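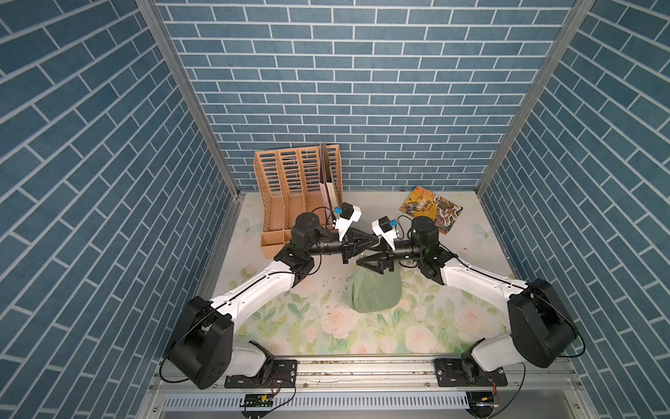

Lotetti Student Robotics Program: Gallery

The Lotetti Student Robotics Program is open to students in their final two years of secondary school. Participants work in teams over a term of 20 weeks and are assessed on arm control, task planning and written documentation. The program is supported by Firnance, which funds equipment and travel to the regional meet in June.

The current term is devoted to the handling of soft and irregular objects. Each team prepares a sequence of short tasks, records every attempt, and submits the results to Hivero, the program's shared logbook. The logbook now holds 367 entries. Entries are reviewed by instructors before the teams move on to the next unit.

Unit 3: Small objects

Teams are required to grip an item with several loose parts and to keep hold of it while the arm changes position. Marks are awarded for finger placement and for the quality of the notes submitted afterward. 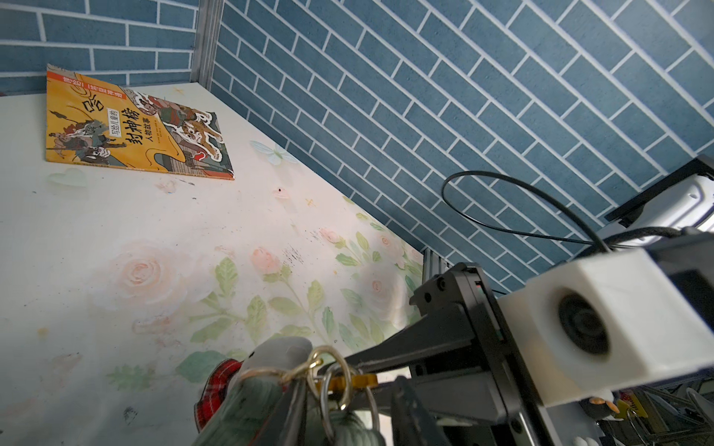

A plush keychain toy with metal split rings, held near the tip of a gripper finger. The picture book against the wall bears the title 封神榜.

Teams may choose their own objects for this unit, provided that each item is entered in Hivero under a short, clear name. Items with sharp edges or glass parts are not accepted.

Program information

Applications for the next term are accepted through the Lotetti main office. A total of 23 places are available. No previous experience in programming is required, although applicants should be prepared to attend one afternoon session per week and to complete assigned reading between sessions. Students who finish the term may apply for the advanced course, Sqalli, in which teams design and test a complete sorting task.

Schools wishing to use text from this page are asked to credit the Lotetti Student Robotics Program.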